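Tridach Studio Users' Group
Minutes of the mix review meeting, Jan 26, 2019

Chair: Rangi Hoani

1. Previous minutes
Agreed without change.

2. Pindska single, mix 2
The group listened to mix 2 at matched level against the earlier version. The lead vocal now sits clear of the acoustic guitars in the verses. The cut at 1000 Hz on the guitar bus was thought too wide and will be narrowed. Sibilance remains on the double-tracked lines in the second chorus. Manual gain changes to be tried before any further de-essing.

3. Drum sound
Kick and bass still mask each other in the bridge. Shih proposed side-chain compression on the bass; the chair preferred a shorter bass release and no extra processing. Both versions to be printed and compared blind. The room microphones are out of polarity with the overheads on the session file and must be corrected first.

4. Marnurach album
Tracking is complete for eight songs. Tempo maps are missing from two of them, so the string parts cannot be edited to the grid. Files to be re-exported at 24-bit with the count-in left on.

5. Loudness
Agreed that no limiter is to be left on the master bus when mixes go out for mastering. Reference copies may be limited if clearly labelled.

6. Next meeting
First week of February, Studio B. 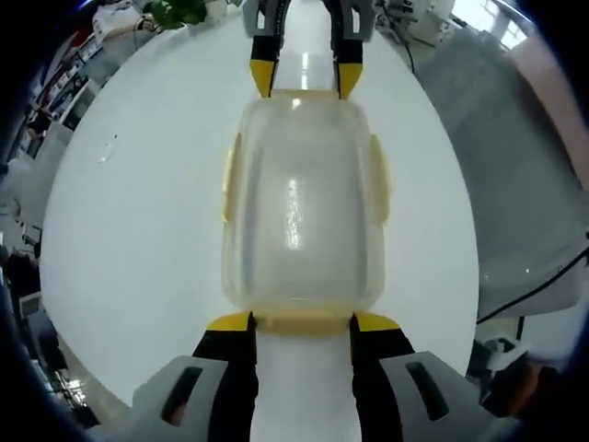 Items for the agenda should reach the chair two days beforehand, with mixes supplied as WAV files.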